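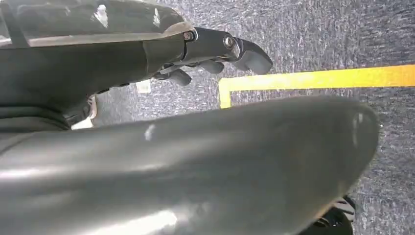 Floor covering at the sorting desk, grey-blue speckled carpet.

Home Forums Printed Matter Sorting and Housing Search Log in

Divided sorters for small cards: request for comment

Henryk Michalski wrote:

Our reading room at Undholm has begun the preliminary sort of the Bawa gift, which consists of 1,306 small printed cards. The majority relate to travel and lodging. There are also trade cards, a quantity of plain tan cards, and a group we have not yet been able to assign. No inventory accompanied the gift.

The present procedure is as follows. A clerk seated at the desk receives one card at a time, enters a short title and condition code on the laptop, and the card is then placed in the compartment for its class. At the close of each session the compartments are emptied in order into labeled envelopes. Nothing remains in the sorter overnight.

I would be grateful for the views of members on two matters. The first is whether a divided sorter with upright dividers is suitable for cards of this kind, or whether shallow open trays should be preferred. The second is whether the classes should be assigned by the words printed on the card or by the kind of printed matter it is. We have so far used the former, and I am not satisfied with the results.

I should also welcome remarks on the room itself. It is carpeted, which was not our choice.

paperroom_selent wrote:

Thank you for the clear account. At Selent we used open trays for four years and have since returned to divided sorters. With open trays, cards from neighboring piles were mixed whenever a tray was moved, and the clerk could not always say from which pile a card had come. With dividers the question seldom arises.

I would advise checking the width of each opening against the largest card before you proceed much further. Our own Tireseo sorter allows 3 mm on either side of a standard postcard, and we have found this too little for cards with any curl. A card should enter without pressure on the corners.

As to carpet, we have it also. A dropped card is less likely to be creased on landing, but pale fragments are hard to find afterward. We place a plain sheet beneath the desk during sessions.

registrar_east wrote:

I must disagree with the previous reply in part. Divided sorters are convenient for the clerk and unkind to the card. Every insertion brings the leading edge into contact with a divider, and where the divider has a cut edge that has not been sanded or sealed, fibers will be lifted from the border. We examined 78 cards after a trial of this equipment and recorded fresh edge wear on several that had been sound at intake. The trial was ended.

Open trays require more table space and more attention. In my view both should be provided.

Henryk Michalski wrote:

I am obliged to both members. The concern regarding cut edges is a fair one. Our unit has walnut-brown faces, and the edges of the dividers are pale, cut wood. I have run a cotton cloth along them without snagging, but I accept that this is not a thorough test.

On the matter of classes, the following card illustrates the difficulty. It bears the word HOTEL in large block letters across the middle, on a light yellow-beige ground with brown printed illustrations and a white border. By its wording it would be placed with the lodging material. I am not persuaded that it was issued by a hotel.

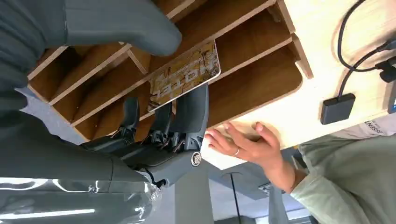
Aivar Kalniņš wrote:

A single word should not determine the class. We have had cards bearing the word "hotel" that came from board games, from luggage firms, from a printer's sample book and from a dance band. I recommend that the first sort be made by format and printing method only, and that subject be left to the second sort, when the full group can be laid out and compared.

In our own project, 61 cards had to be moved after the first sort had been approved, and nearly all of them had been placed according to a prominent word. Each move required a correction to the list, and two of the corrections were themselves entered incorrectly.

I would also suggest that one compartment be kept for undecided cards and that it be labeled as such. Clerks who are not given this option will choose a class in order to keep the work moving.

registrar_east wrote:

I support the proposal for an undecided compartment. I do not support sorting by printing method at the first stage. It presumes that the clerk can tell lithography from letterpress under ordinary room light, and most cannot. The word on the card is at least something any clerk can read, and a list by wording is of use to readers from the first day.

Aivar Kalniņš wrote:

That is a reasonable objection to printing method. It is not an objection to format. Size, thickness and the presence or absence of a border can be recorded by anyone with a ruler. The wording can be entered in its own column, where it will be searchable without governing where the card is kept.

paperroom_selent wrote:

We follow the arrangement Mr. Kalniņš describes and can confirm that it is workable. May I ask how the desk is laid out? In our experience the position of the sorter relative to the keyboard has more effect on the rate of work than the number of compartments.

Henryk Michalski wrote:

The clerk sits behind the desk with the laptop on one half. The sorter is placed toward the front, on the other half, and cards are passed across from that side. The desktop is formed of two tops placed together, and the seam runs between front and back. I have asked that no card be set down over it.
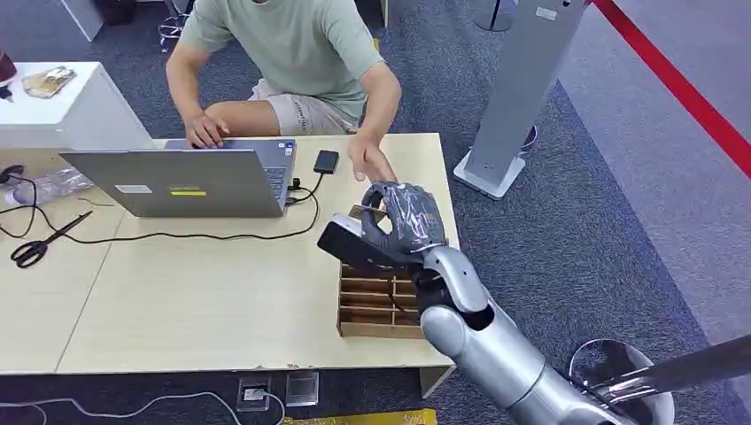 The sorting desk, with laptop, sorter and a tan card held above the desk.

registrar_east wrote:

I note scissors on the desk. Our rules do not permit any blade on a surface where loose cards are handled, and I would urge the same at Undholm. The plastic bag at the left edge should also be removed. A small card may easily slip into such a bag and be discarded with it. Charging cables should be taken off the desktop during sessions.

paperroom_selent wrote:

I would not go so far with regard to the cables. A telephone is required at our desk for calls to the strongroom, and it must be charged somewhere. A cable run behind the laptop causes no harm. I agree about the scissors.

The front edge of the desk also appears to be chipped. A strip of smooth tape along it would be sufficient until the top can be replaced.

Henryk Michalski wrote:

The remarks on the scissors and the bag are accepted, and I have asked that both be kept in the drawer. The tape has been requested. The telephone will stay, with its cable moved toward the back of the desk.

On classes, we shall adopt format for the first sort, with wording in a separate column and one compartment set aside for undecided cards. The card marked HOTEL will be the first placed in it. On the question of edge wear, I propose to measure a group of cards before and after a full month of sessions and to post the results in this thread in May. If registrar_east would be willing to share the condition form used in the earlier trial, the two sets of figures could be compared directly.

registrar_east wrote:

The form will be sent this afternoon. Please note that the column for corner damage should be completed before the column for edges. The printed order on the form is wrong and has not yet been corrected.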